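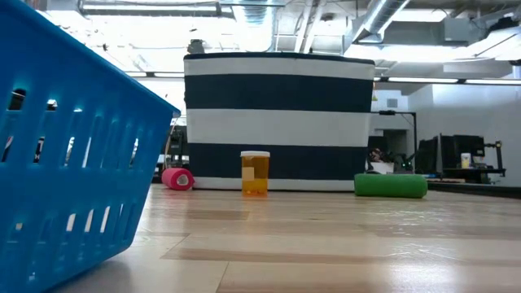 Section 6: Setting Up the Floor Bins

The Kistside set has two kinds of container: plastic baskets with slotted walls and round fabric bins with a striped cover. Both are meant to stand on the floor. Read this section through once before you fill anything.

6.1 Opening out a fabric bin

1. Take the bin out of its sleeve and stand it on a flat, clean floor.
2. Push the base panel down with your palm until it lies flat all the way around.
3. Run a hand around the inside wall from bottom to top. Fold lines from shipping will still show near the rim. They relax with use.
4. Turn the bin so the side seam faces the wall.

Note: The rim has no wire in it. A slightly wavy top edge is normal and is not covered under returns.

6.2 Placing the baskets

1. Set the basket down on its base, not on a corner.
2. Leave a hand's width between the basket and the bin next to it. Small things roll into a narrower gap and stay there.
3. On wood or other smooth floors, fit the felt dots from the parts bag (Surnolum pack, 7 dots, one spare).

Caution: Do not drag a loaded basket across a finished floor. Grit caught under the bottom edge will scratch it.

6.3 Sorting what goes in

Lay everything out on the floor first, then fill.

1. Put large, light items in the fabric bin. Foam rollers, foam tubes and folded mats go in on end.
2. Put items that need air in the slotted basket - towels, stretch bands, knee sleeves.
3. Keep rolls of self-adhesive bandage wrap together in a zip pouch. Loose rolls pick up lint and stop sticking to themselves.
4. Take out all pill bottles, full or empty. They do not belong in an open bin.

Warning: Neither container has a lid or a lock. Medicine must be kept up high in a locked cabinet, out of reach of children and pets. A child-resistant cap does not make a bottle safe to leave on the floor.

Before throwing out an empty prescription bottle, peel off the label or black out the name and number. Ask your pharmacy how to dispose of leftover tablets.

6.4 Cleaning

Baskets: rinse with warm water and mild dish soap. Use a soft brush for the slots and let the basket drain upside down.

Fabric bins: spot clean only, with a damp white cloth. Work along the stripe and not across it, as the navy can bleed into the white if it is soaked. Do not machine wash. Air dry away from heaters.

6.5 Replacement parts

Base panel, round: part 1883
Felt dots: part 180
Zip pouch: order from Bondari, sold separately

Section revised 8 July 2022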